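Skomard Opens Its Beson Planning Software to Outside Labs and Small Shops

New release helps robot arms work out their next move on crowded, ordinary surfaces, and lets the people running them see why

FOR RELEASE IN FEBRUARY

Skomard, the software company behind the Gezer perception library, is very happy to share that Beson, its planning and control package for robot arms, is now open to any lab, school or small shop that would like to use it. Until now the package had been in the hands of 12 partner teams, who were kind enough to put up with early versions, missing manual pages and a good many late-evening phone calls. Their notes shaped nearly every part of what is being released.

Beson takes what the cameras around a work area report, builds a running picture of what is there and how sure it is about each thing, and then plans how the arm should reach, close, lift and let go. Plenty of software can do that on a clean bench with a handful of well-behaved blocks. The Skomard team wanted something that would hold up beside a kitchen sink, where a surface may be shiny, a cloth never lies the same way twice, and a faucet stands just where an elbow would like to swing.

"We spent a long time being fooled by glare," said Marisol Bellamy, head of perception at Skomard. "A glossy floor with a pattern pressed into it will throw streaks of light back at you, and the older version of our software would happily decide that a streak was the edge of something. I can't tell you how many afternoons went into that! The new version keeps its doubts to itself for a moment, takes another look from a second camera, and only then commits to a grasp. It is a bit slower on the first move and a great deal calmer afterward."

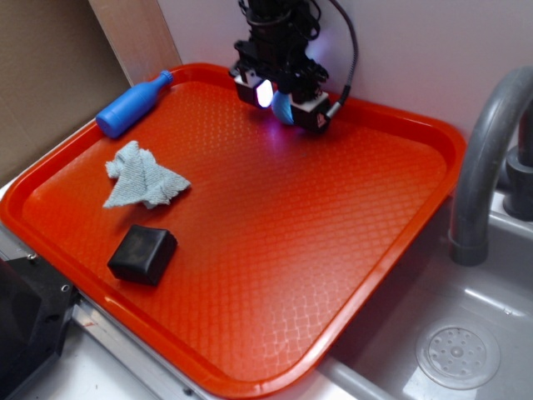

Product News: Planning and Control

A plastic toy bottle, a crumpled cloth and a black rubbery block, all in one tray on a countertop, make a good everyday test of the planner, and each asks for something different. The bottle has a narrow neck and a wider base, so Beson compares grasps along its length and weighs how each one will leave it sitting when the fingers open again. The block is simpler in shape, but the planner still has to leave room for the tray's raised rim on the way in and out. The cloth is the hard one. Beson doesn't try to model every fold. It looks for a raised bunch of fabric with enough height to pinch, plans a shallow approach, and checks again once the fingers have closed.

Every one of those choices can now be read back. A new tool called the plan viewer shows the grasps that were considered, the ones that were set aside, and a plain sentence giving the reason, such as "too close to faucet" or "low confidence in edge." Operators can replay a run step by step, change a limit, and see what the planner would have done instead without moving the arm at all.

"That viewer started as something I wrote for myself, and I'm a little embarrassed by how it looked back then," said Vidar Aasen, who leads the planning group. "Then our partners saw it over my shoulder and wanted it right away, so we cleaned it up and gave it proper buttons."

Among the first to try the finished release was Emico, a maker of control boards for small arms. Engineer Tuva Holmgren said her group had the package talking to its own hardware in 2 days, most of which went to sorting out camera positions. "We've been through setups that took the better part of a season," she said. "I kept waiting for the catch, and apart from one very stubborn cable driver, I'm still waiting."

The release ships with 257 recorded runs that newcomers can load and replay before connecting an arm of their own, along with 62 worked settings files and over two hours of spoken walkthroughs. Beson is free for teaching and research, and shops may use it under a yearly license that includes help by phone and email. Teams already working with Gezer can bring their camera calibration files across as they are.

Questions about licenses, classroom use or press visits are warmly welcomed by Tiago Rocha in Skomard's communications office. Bug reports should go through the help page inside the plan viewer, which attaches the run log automatically.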